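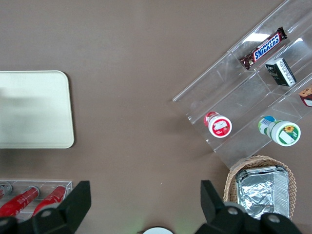
Search the site Search

Mimico return with Furora, their first album in four years

The much-loved instrumental quartet Mimico will release their fourth album, Furora, in June on the Brakurent label, and all of us here are very glad to be able to say so at last.

Recorded over one long winter at Tapsell, the converted chapel where the band made their debut, Furora gathers nine new pieces built on organ, bass and slow, heavy drums. Longtime listeners will recognise the patient way a Mimico tune opens up - the closing track takes its time and then some - but there is plenty of new colour too, with brass on two songs and a choir on another.

The album will be available on vinyl, on CD and as a download. The first pressing is limited to 3486 copies, and 200 of those come with a hand-printed sleeve, sold only through the Brakurent shop.

Mimico will play the whole record through at a launch evening at Tapsell, with doors at 7.30pm. Tickets go on sale with the album, and review copies can be requested from the Brakurent press desk.

Comments

organgrinder: Four years! Worth it if the drums sound like the first one.

Pell_76: Will the sleeves post overseas?

marshlight: Saw them at Tapsell last time, lovely room but bring a coat.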